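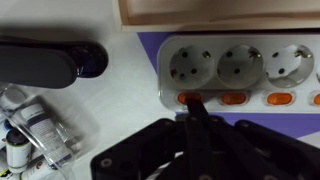

Home News Housing Transport Schools Contact

Duvside tenants to get switched power strips before winter

Households in the Duvside estate will be able to pick up a free power strip with a separate switch for each socket, under a plan approved by the Lurirmont housing office on Thursday. The first boxes will be handed out in December from the ground-floor office at 68 Plama Street.

The office manages 1,789 apartments in Duvside. Of those, 1,512 were built with only two wall outlets in the living room, and most tenants in them run the television, lamps, router and chargers from one extension cord. Many of the cords are old, and a survey of the buildings last spring found some in use that had cracked casings or loose plugs.

Antonina Hladun, who runs the electrical safety program for the housing office, said inspectors kept seeing the same setup behind the sofa.

"People plug one strip into another and then a third one into that," she said. "They don't do it to be careless. They do it because the wall outlet is on the wrong side of the room."

The new strips are white, with round grounded sockets and a lighted switch for each one. A tenant can turn off a printer or a game console at the strip and leave the router running. The light in the switch shows which sockets are on, so there is no need to trace cords by hand.

Each household can claim one strip, and a limit of 2 applies to apartments with three or more bedrooms. Tenants need to bring a rent statement or a key card. Anyone who cannot get to the office can ask for a delivery by phone, and the building staff will bring the strip up with the regular mail round.

Old extension cords can be left at the same counter. The office will not test them or give them back. They will go to the Tarigan recycling yard, where the copper is stripped out and sold, with the money going back into the repairs budget.

A one-page sheet in the box covers basic use. It tells tenants to plug the strip straight into the wall, to keep it out from under rugs and bedding, and to leave heaters, kettles and washing machines off it. Hladun said heaters were the main worry going into the cold months.

"A small heater on a cheap cord is what we get called about," she said. "The heater goes in the wall. The strip is for the lamp and the phone."

Some tenants at the meeting asked why the office was giving out strips when the apartments needed more outlets. Rewiring was priced two years ago and put off when the elevator replacement ran over budget. Hladun said the strips were not meant to replace that work and that a new estimate was being prepared for the four oldest buildings. She did not give a date for it.

Another question was whether the lighted switches would add to electric bills. The office said the draw from the lights was very small, and that tenants who switch off sockets overnight should come out ahead.

Pickup hours are 9 a.m. to noon and 3 p.m. to 6 p.m. on weekdays. The office will stay open until 8 p.m. one evening a week for people who work days, and the evening will be posted in the lobby of each building. Tenants in the Plama Street towers go first, followed by the low blocks near the rail line. Subtenants can collect a strip if the name on the lease is on the rent statement they bring.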